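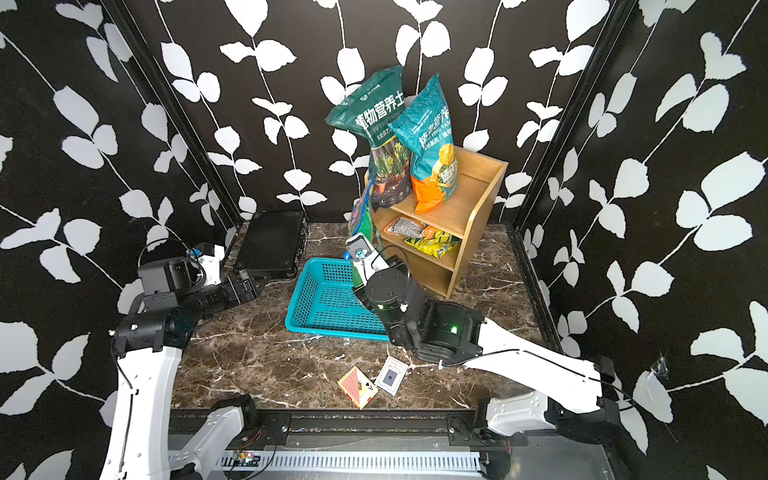

Bags of plant nutrient soil with a wooden shelf unit, against leaf-print wallpaper.

Clirnordale paper guild changes basis weight rules for folded work

8 Jul 2023

The Clirnordale Paper Guild has revised the material rules for its December exhibition. Entries in the folded and pleated classes must now state the basis weight of the paper in grams per square meter, the grain direction relative to the longest fold, and the type of any adhesive or sizing applied. The previous rules asked only for a general description such as "cardstock" or "text weight."

The revision was drafted by Yamila Cáceres, who manages entries for the guild, and Leidy Paucar, a bookbinder and judge in the pleated class. It follows a dispute at the last exhibition over two lanterns entered as single-sheet work. Both had been laminated from thinner stock, and the old wording gave the judges no way to tell whether this was allowed.

Under the new text, lamination is permitted if both layers are declared and the finished sheet is entered by its combined weight. Sheets joined edge to edge count as separate sheets and move the piece to the assembled class. A lap joint may be no wider than 4 mm in any class. Wet-folded pieces must be fully dry at delivery and must hold their shape without pins or internal wire.

Grain direction caused more discussion. Paper folded against the grain tends to crack on the outer face of the crease, and heavier stock shows this more clearly. Paucar had proposed a deduction for visible cracking. The final rules leave cracking to the judge's discretion, with a note that scored folds will be assessed separately from burnished ones.

"A scored fold and a burnished fold are different operations, and we were marking them on the same line," Paucar said. "The sheet now has two lines."

Entrants who do not know the weight of their paper can bring a sample to the guild workroom. Majdi Obeidat will cut a square measuring 10 cm on each side, weigh it on a scale reading to one hundredth of a gram, and multiply the result by one hundred. Handmade sheets vary from edge to center, so they will be sampled in three places and averaged. The samples are not returned.

Size limits have also changed. The longest dimension of a freestanding piece rises to 500 mm, measured with the work fully open. Hanging pieces may reach 1,000 mm including the cord, and the cord must carry a closed loop at the upper end. Wall panels stay at their previous limit. Pieces with moving parts, such as twist-fold boxes and flexagons, should be delivered closed, with a written opening sequence in the package.

Quilled work is not affected, apart from the adhesive declaration. Entrants using PVA should write "PVA" and need not name the maker. Methylcellulose and wheat paste are to be listed with the mixing ratio by weight. Hot glue remains excluded from all classes except mixed media.

Đạt Đào, who won the tessellation class last year with a panel titled Fumura, asked the guild to accept back-coated tissue without a stated combined weight, as the paste layer is hard to measure. The request was declined. Entrants may weigh the finished sheet after drying and declare that figure.

The Garrido Prize for a first-time entrant continues with the same terms. It will be judged by Pin-yu Fang, who takes over this year. Pieces made from a published pattern are eligible if the designer is credited on the label, but kits with precut parts are not.

The revised entry form has a field for each new declaration. Forms already submitted on the old version remain valid, and Cáceres will contact those entrants for the missing values. Delivery is to the Tadia Hall side entrance, in rigid boxes marked with the class number on two adjacent faces.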